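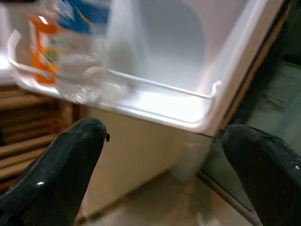 4.2 The fridge door

The Clostier kit is sold as a complete answer to kitchen work: two rubber fingers, a wrist camera, a control box, a licence for the Ullow software and a laminated card that says READY IN AN AFTERNOON. Our afternoon ended late in October. The kit costs 3,000 euros without the arm, a detail the product page saves for the checkout, and we bought ours at full price through the ordinary web shop so that nobody at the firm would be tempted to send us a good one.

Of the tasks the brochure promises, we gave most of our time to the fridge door. Drawers and worktops have been studied to exhaustion, and most grippers now on sale can lift a mug from an uncluttered table in good light, which is how mugs are found in brochures. A door bin is less obliging. It is narrow and moves with the door, and its contents are fenced in by a rail at just the height where one would like to put a finger. The Ullow manual covers the subject in one sentence: "Door storage is handled natively." We have spent some months trying to find out what the last word means.

Across the whole study we recorded 1,596 episodes, of which the fridge tasks form the largest share. An episode begins with the arm at rest and ends when the operator presses the pedal, having either finished the task or lost heart. The two outcomes are logged separately. Horacio Carrasco operated the arm for the morning sessions and Lorena Carrasco for the afternoon ones. The authors are aware that a pair of operators with the same surname and the same opinions about milk storage is a narrow sample, and we return to this in Section 6.

Figure 3 shows the door bin as the kit's wrist camera delivers it, and three of our complaints can be illustrated with it. The first is blur. The bottle in the left of the bin has smeared into something half see-through, although the bin around it and the fingers below are perfectly legible. Our pose estimator, which is the one supplied, wants an outline. Given a smear it will still return an outline, with a confidence score we can only call cheerful. We found it best to make the arm pause before each estimate, a remedy that works well and adds a good deal to the length of the working day.

The second complaint is the rail. It is thin and transparent, and it passes in front of the base of the bottle, so that a clear bottle must be found behind a clear strip against a glossy white wall. A person deals with this by not noticing it. The Ullow planner treats the rail in one of two ways, depending on the light: as absent, in which case the fingers are sent straight through the place where it is, or as part of the bottle, in which case the planner proposes to lift both. We didn't allow it to complete either plan. With the overhead option enabled (it is off by default, under a menu named Extras) the arm approaches from above and the rail ceases to matter. We recommend this setting to every buyer and wonder who the other one is for.

The third is the view itself. With the fingers spread, both tips stay in the picture, one at the lower left and one at the lower right, and the gap between them takes up much of the lower half. For judging an approach this is useful, and we would not wish to lose it. For identifying goods it is less so, since the label has to be read in whatever space is left over. What the camera offers in Figure 3 is an orange section and a blue one with a yellow stripe. The kit's recogniser was asked to name products from views of this kind and did so without hesitation, usually naming something we have never bought.

The rubber of the fingers deserves a kinder paragraph. It is black, faintly textured and shiny enough to throw small highlights back at the camera, which bothered us at first and the software not at all. Faint scuffs like those on the right-hand tip in Figure 3 made no difference to grip that we could measure. Clostier advises new tips after 14 days of regular use and sells them in pairs. We ignored the advice for the length of the study. When we finally fitted a fresh pair, in the interest of fairness, the results were the same and the old pair went back on.

For comparison we ran the same door tasks with the Soylu two-finger hand, which is older and plainer and ships without a recogniser of any sort. On squat jars the two hands were hard to tell apart. On tall bottles the Clostier fingers did better, as their tapered shape lets them down into the bin without touching the sides, and Horacio, who had favoured the Soylu from the beginning, has asked us to record that he accepts this. On anything soft-sided the Soylu did better, for reasons we suspect lie in the force settings. Clostier's are described in the manual as Gentle, Normal and Confident. We were unable to obtain the values in newtons. An enquiry was answered by the distributor, Vurkent, with a second laminated card.

Our view of the kit as a product is therefore mixed. The fingers are good and the mount is sturdy. The camera is adequate if one is willing to wait for it. The software behaves as though fridges were designed by people who had consulted it first. A laboratory with its own planner could buy the hardware, leave Ullow uninstalled and be fairly content, though the licence can't be removed from the order. We tried this at the checkout and again by telephone.

Results for the lower shelves, where the rail is no longer a problem and the lighting becomes one, are given in Section 4.3.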